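How to stop a wooden floor squeaking

Most squeak cures sold in tubes are talc at a silly price. I tried the Prollulent powder in March and got 11 quiet days out of it.

Start by finding the noise. Walk slowly, heel first, and mark each spot with masking tape. Squeaks travel, so get someone else to walk while you listen with an ear near the boards.

If two boards rub, brush plain talc into the gap and work it in with your foot. If a board lifts, it needs a screw into the joist - use a 40 mm one, drill a pilot hole first and check for pipes and cables. More nails won't help, whatever the forums say. They work loose again.

Leave glue injection kits alone until you've tried both.
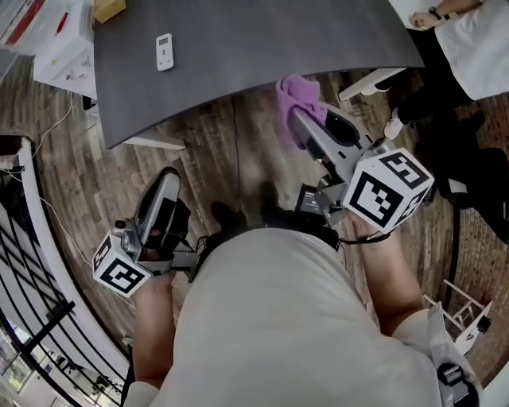
Harsh Tripathi wrote in to say that talc did nothing for his landing, and that two screws cured it in an evening.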